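My sister-in-law says nobody writes real letters anymore, and I suppose I took that personally, because I've kept up with my old neighbor in Sasville for years now (she moved there one July and I still miss her porch!). Her last one ran to five pages, both sides, and I read it two times over before supper.

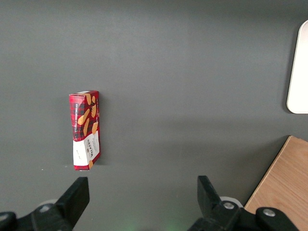 Walkers vanilla shortbread, my letter-writing company.

I answer on Friday evenings, with the good pen and a pot of tea, and I never do manage to keep it to one sheet.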